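Kenden

Kenden is a hill town in the upper Tarura valley, known for its slate-roofed center, its covered market and a ring of footpaths that follows the line of the former town wall. It stands on a limestone shelf 238 meters above sea level, on the north bank of the Tarura River. The town had 1,298 residents on 12/31/20.

Location and layout

The old center occupies the flat top of the shelf and is reached by two roads. The lower road enters from the river bridge and climbs through the former tanners' quarter. The upper road comes in from the north across open pasture and ends at the Goltent Gate, the only one of the four medieval gates still standing. Most streets run east to west, following the slope, and are joined by stepped lanes too narrow for vehicles.

Building stone in the center is gray limestone from pits north of the town. Roofs are covered in dark slate brought up the valley by barge, a practice that began after a fire in 1728 destroyed the thatched houses around the market. Local rules still require slate on any roof visible from the square.
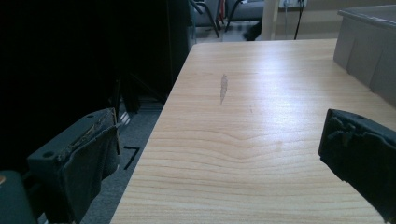
Védís Bisgaard
Contributing editor, towns and valleys

History

A settlement on the shelf is first mentioned in a toll record, where it appears as a place at which boats were unloaded above the rapids. Goods were carried past the rough water by mule and loaded again upstream. The right to collect this toll passed to the town, and income from it paid for the wall, the gates and the first stone bridge.

The wall was 728 meters long when complete. Sections were taken down as the town grew, and the stone was reused in house foundations. Two stretches survive: one beside the Goltent Gate and a lower one behind the tanners' quarter, where it serves as a retaining wall for gardens.

River trade declined after the railroad reached the lower valley. The line was never extended to Kenden, and the town lost much of its working population over the next two generations. The lack of later building is the main reason the street plan remains close to its medieval form.

Main sights

The covered market stands on the south side of the square. It is an open hall of stone columns with a timber roof, built in its present form after the fire. The grain measures, three stone basins of different sizes set into the east wall, were used to check the volume of goods sold. A market is still held in the hall in the morning, mainly for cheese, honey and vegetables.

The Lauritsen House, on the north side of the square, was the home of a family of toll collectors. It has a plain front with a carved door frame and an inner courtyard with a wooden gallery on two levels. The ground floor is used as the town museum, which holds toll books, boat fittings and a scale model of the town before the fire.

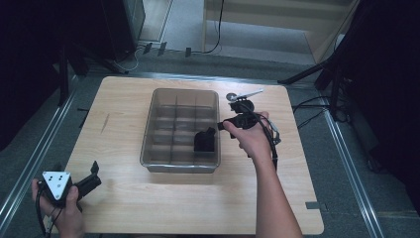 The parish church lies outside the line of the wall, an unusual position explained by the fact that it served the farms before the town was enclosed. The nave is the oldest part. The tower was added later and contains a stair of 59 steps, open to visitors from March until the first snow. The upper platform gives a view of the river bend and the site of the old landing place.

The wall path is a marked walk around the former defenses. It is level on the north side and steep between the bridge and the tanners' quarter, where handrails have been fitted. A survey of the path by Svend Egilsson recorded the footings of two towers not shown on earlier plans. Both are now marked with low stone curbs – the eastern one lies partly under a private orchard and can be seen only from the lane.

Access

Buses from the lower valley stop at the bridge. Cars may not enter the center except for deliveries, and parking is provided on the upper road outside the Goltent Gate. The stepped lanes are not suitable for wheelchairs, but the square, the market hall and the museum can be reached on level paving from the gate.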